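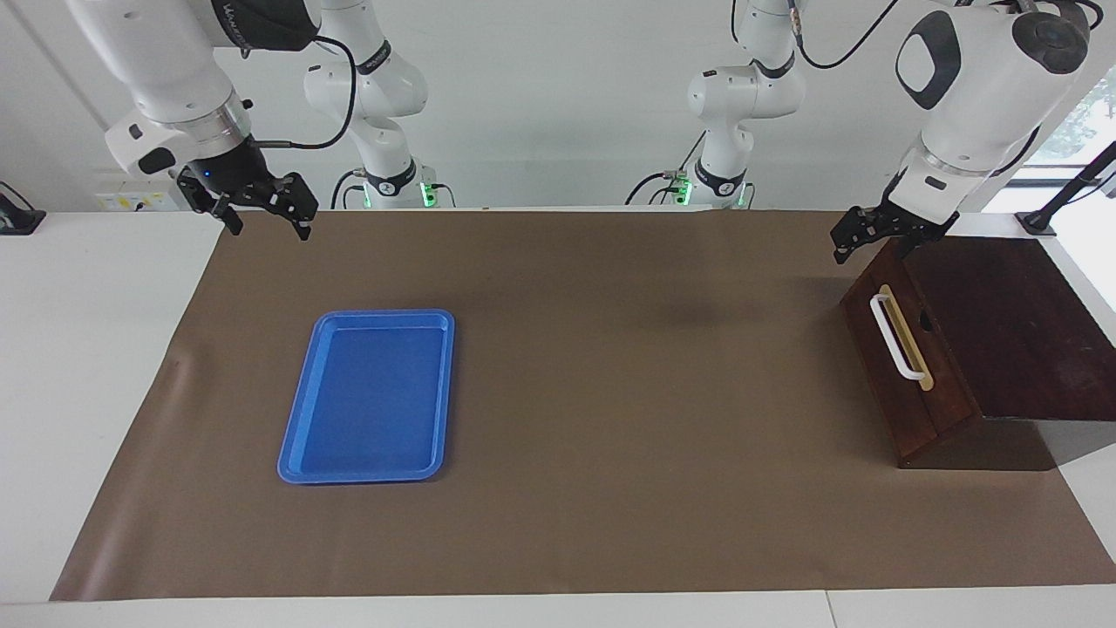
I got to the Okell robotics club on a Thursday at four, and I'd barely found a chair before a junior started telling me about drawers. "Everybody thinks the arms are the hard part," she said. "It's the drawer! You have to be so gentle with it."

The club has 17 members this year, and their big project is called Cetarix. Two arms, one table, and a block that's supposed to come out of a wooden drawer, get passed from one gripper to the other and end up in a blue tray. They're taking it to the Kravchuk contest in February, where every team gets 11 minutes, setup included (I felt stressed just hearing that). I asked what they'd work on if they only had one afternoon left, and three of them said "the handoff" at the same time.
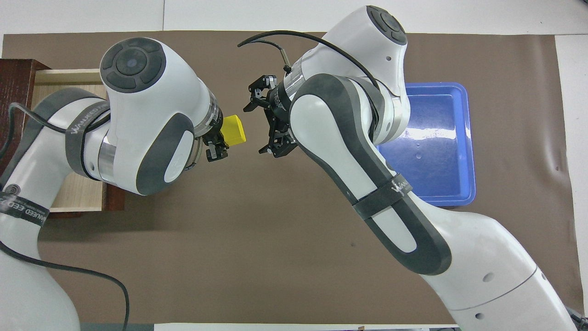 "One side has to let go at the right moment," the sophomore on the laptop told me. "Too early and you drop it, too late and they're having a tug of war." He's rewritten that bit of code around 50 times, and he still wasn't sure he liked it. His teammate wants both arms to slow way down before they meet. He thinks that eats up too much of the clock. They've been having this argument since fall, and they had it again in front of me, very cheerfully, over a bag of pretzels.

I also wanted to know about the brown paper on the table. "Less glare than the white top," the junior said, "and you can write on it." Next up is the Woltance round, if they qualify, and she's already got a list of fixes going for that one.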